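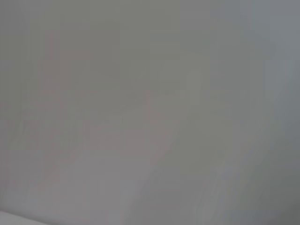
Superfície cinzenta vista de muito perto, com uma mancha rosada desfocada.

Tempo de leitura: 2 minutos

Água dura: o que muda na manutenção doméstica

Com a chegada de novembro, os esquentadores e as chaleiras passam a trabalhar mais horas e o calcário volta às mensagens que recebemos. A dureza da água resulta sobretudo dos iões de cálcio e magnésio dissolvidos no percurso pelo solo. Exprime-se em miligramas de carbonato de cálcio por litro ou em graus franceses; um grau francês corresponde a 10 mg/l.

Na rede de Plendammont, a última leitura enviada por um assinante foi de 34 graus franceses, valor que se classifica como água dura. Na zona alta de Drummond, outro assinante obteve 21. A diferença justifica intervalos de descalcificação distintos, mesmo em aparelhos iguais.

O aquecimento desloca o equilíbrio do bicarbonato e provoca a precipitação do carbonato. Por esse motivo, o depósito forma-se primeiro nas resistências e nos permutadores — os circuitos de água fria acumulam muito menos.

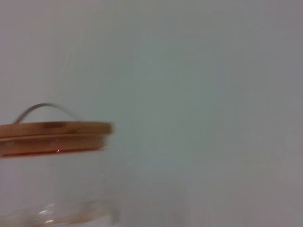
Ishbel Kerr escreve que o ácido cítrico lhe deu melhor resultado do que o vinagre, a 40 gramas por litro, e pergunta se pode aplicá-lo a quente. Pode, com moderação. Em solução muito quente e concentrada forma-se por vezes citrato de cálcio, pouco solúvel, que adere à resistência. Água morna é suficiente, seguida de dois enxaguamentos completos. Em alumínio e em pedra calcária não se deve usar.

Quanto aos jarros filtrantes com resina de permuta iónica, a redução da dureza é real, mas decresce com o volume tratado. O cartucho deve ser substituído segundo o volume indicado pelo fabricante, e o jarro guardado no frigorífico.
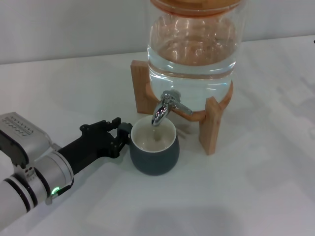

Darmawan Pangaribuan discorda do uso de filtros para beber e lembra que o cálcio da água conta para a dieta. A observação é correta: a dureza, por si só, não torna a água imprópria. O tratamento protege equipamentos e altera o sabor — são critérios a ponderar em separado.

As tiras de teste servem para uma primeira estimativa. Para regular um descalcificador convém uma titulação com EDTA ou o boletim analítico da entidade gestora.

Artigos recentes
Pressão na rede: quando instalar um redutor
Ânodos de magnésio em termoacumuladores
Leitura do contador e fugas lentas
Juntas de torneira: medidas e materiais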